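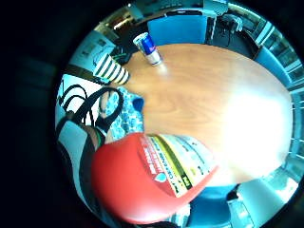 ## The Drollau gripper comes to the big table

Small update from the shared workshop, for those of you who follow the Plurnell build and keep asking when the hand-held gripper will be ready to borrow. It's ready! Well, ready enough. We moved it off the bench in December and took it into the meeting room, where there's daylight and enough table to make a proper mess on.

For anyone new, Plurnell is our home-built arm, and Drollau is the gripper you carry around by hand to show the arm how a job is done. You squeeze, you pick something up, you put it down, and the camera on the gripper sees what the fingers see. The lens is a very wide one, so everything comes out like the inside of a salad bowl. I've gotten used to it. I now find normal photos a bit flat.

I wanted things of different shapes for this round, and I didn't want to buy any of them. So the tabletop got an energy drink can, some folded blue patterned cloth and a striped cup, which I like a lot as a target since the stripes are so easy to find in the footage. Cloth is the hard one. The old fingers pushed it along the wood and never got under the fold, and the new ones are softer at the tips (printed on the Costex machine, 35 percent infill, 4 walls, if you want to copy the settings). I'm still fiddling with the tip angle and I'd take suggestions.

My other headache is glare. Those windows are lovely to sit next to and terrible for a camera, and in some views half the tabletop just goes white. I've tried locking the exposure, and then the dark stuff turns to soup. Next I'm going to try closing the blinds on one side and see if that's enough before I start messing with filters.
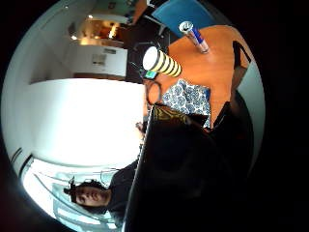
*The view from Drollau, turned on its side, with the striped cup and the can up near the top.*

You'll notice how much of that view a hand can fill when it gets close. I want to move the camera mount back 2 inches and tip it down a little, which means reprinting the bracket, which means waiting my turn on the printer like everybody else. The trigger is also stiffer than I'd like. After an hour of squeezing I could feel it in my thumb, so there's a lighter spring coming.

The wiring is the same as in the last update. The board is still the Karabulut one with the green connectors, and yes, I know the plug is on the wrong side for left-handers. A mirrored handle is on the list, right after the bracket.

If you'd like a turn, come by after 6 in the evening and bring something small that you don't mind having dropped. Soft things are especially welcome, because I've got plenty of hard ones. The files for the new fingers are in the shared folder next to the old ones, so please don't print the old ones by mistake (I did, and they took all night).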